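Cubes on my wrists, week three

I keep meaning to write about the chair task, and Tuesday finally gave me enough material that I couldn't put it off any longer. 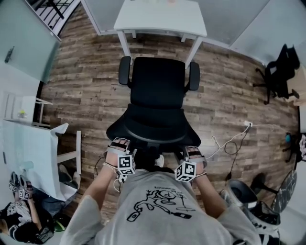 So, the short version for anyone who missed the last post: we're teaching Rebelo to tidy a room by doing the tidying ourselves, with our hands tracked, and letting it learn from the recordings. Rebelo is our robot (two arms on a rolling base, very patient). Each recorded try is a demo. Our target for furniture is 1000 demos, and as of this week we have 945. I did a little dance when the counter rolled past 900!

Chairs sound like the dull part of the list and they've become my favorite. You think you know how you move a chair. Then you do it thirty times in a row and you find out you have at least five ways of doing it, and which one you pick depends on where your feet happened to land. Sometimes I take the seat by the front edge with both hands. Sometimes I grab an armrest and swing the whole thing around. With the office chairs the casters have their own opinions too, and half the work is a small correction at the end that I never noticed making before I watched myself play it back.

The playback is the really fun bit. Hindix, the software we use for cleaning up the recordings, draws each wrist as a little colored trail. My trails for a chair pull look like two fishhooks. My partner on the other station makes these lovely smooth arcs on the table tasks and I'm a bit jealous, I'll admit.

Things I've learned about wearing marker cubes:

Snug straps, always. If a cube slides even a little on the back of your hand, the whole demo drifts and you have to throw it away. I lost most of a morning to this in March.

Keep the black and white squares where the cameras can find them. I have a bad habit of rolling my wrists inward when I lean over, and that hides them. Elbows out a touch fixes it. It feels silly for the first ten minutes and then you forget.

Go slower than you want to, but don't stop in the middle. Pauses are poison. Rebelo copied one of mine last month and just stood there holding a chair, thinking my thoughts for me, for what felt like forever.

We also tried remote control for a few of these, with the Isadach hand controllers. I like them a lot for drawers and lids, where you want to see exactly what the gripper sees. For chairs I found them tiring. You can't feel the seat pushing back at you, so I kept pulling too hard and the chair would come around sideways. By hand it all goes so much faster, and I still finish a session wanting to do one more.

Next up is getting the last demos in, then a new training run on the Rerkix machine, which takes 30 hours if nobody else is using it. I'll post the first results whether they're good or terrible. My money is on the swivel chairs giving us trouble, especially when one is parked close to a desk.

If you've done wrist tracking with a different kind of strap, please tell me in the comments what you used and how long you could stand wearing it.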